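Cleaning robot coming to our care home, how to plan the work of the staff?
Posted by night_porter_g

Hello all. I work in a small residence for older people, on the housekeeping team. In September our company will bring two floor robots from Nornano. We are 11 people on the team and the manager says that all of us will stay, but the hours will be arranged again. At the moment we do the long corridors by hand in the early morning. I like this hour, because the residents come out and talk to me. My worry is that the robot takes the corridors and we get only bathrooms. Does somebody have experience with this? What did you ask from your manager before the start?

3 replies

Marisol_T
We had one. It got stuck all the time under the chairs. Ask who must go and free it, because with us it was always the cleaner and it was not in her hours.

I help with the training at Sturndale, where we have over 700 square meters of common floor, and we went through the same change. Before the first machine arrived, we used a simulated home to show the team what kind of space it must cross. Please look at the far end first.

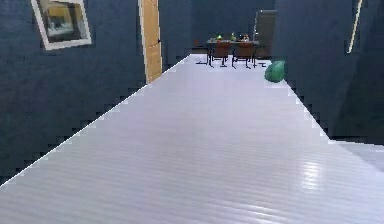
Fuad Endale

The wide floor on the near side is easy work. The dining table is another matter. There are chairs with thin legs, and a round green thing stands on the floor at the end of the right wall. In a real building a person still has to decide if such a thing is moved or left. Also the floor is shiny, and with our first machine we had trouble with the sensors on shiny floors, so ask the supplier about it.

What changed for us is this. The robot does the open floor, and the people do the edges, the table area and everything above the floor. Each morning one person prepares the route. In the beginning this was extra work on top of the old list, and two colleagues complained with good reason. We then put it in the schedule as a task of its own, and it goes in turns.

My advice is to ask for these things in writing: who prepares the route, who answers when it stops, and how much time is given for both. Ask also for a trial on one corridor only. And tell your manager that the residents talk with you in the morning. Ours did not know it until we told her.

Gemechu Kumsa
I agree with Fuad about the schedule. We have the Claleo model and the water tank is heavy to lift when full, so check this too. I kept my corridor in the end, I go behind the machine and do the corners.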